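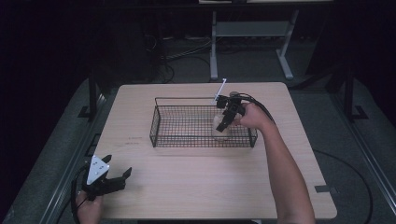
A clear cup in the black wire basket, held in the gripper.

Hi all, May 8, 2023 and it's report time again for the Zestwood fan forum grant. You asked me to keep these short and I never do, so get a coffee!

The big job this spring was the move off the old Cilten board software. It's done. All the threads from the general and fan art sections came over with their dates intact, and so did the private messages (I was really worried about those). What did not come over cleanly were the signatures. Anyone who had an animated one now has a little gray box, and I've had 46 messages about it. I'm working through them in the evenings.
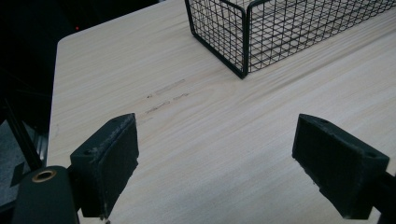
The avatar gallery took longer than I planned. We let members re-upload whatever they wanted, and 800 files came in during the first week alone -- way more than the old limit would have allowed. I had to bump up the storage plan with Keane, so you'll see an extra $74 on the hosting line. That should be the last surprise there. I'm sorry I didn't ask first, but the upload page was throwing errors on a Saturday night and I just paid it.

Moderation is in decent shape. We have 17 active mods now and the night shift is finally covered, mostly thanks to the folks who joined from the Sostach role-play board when it closed. They brought their own rules thread with them and we're still arguing over which one to keep. I like theirs better, to be fair. It's shorter.
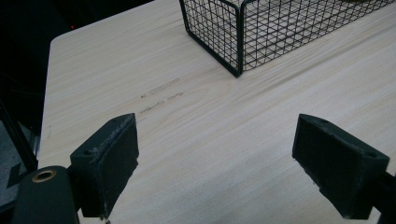
The spoiler tag is still broken on phones. It opens fine and then won't close again, which made the season finale thread a pretty rough read for some people. I've got a fix on the test board and I want a few more members to poke at it before it goes live.

Next up is the fan fiction contest in August. The entry form is half built, the voting page isn't started, and I still need a yes or no from you on the prize money. If it's a no, we'll do custom titles and profile badges like last time. Just let me know before I post the rules!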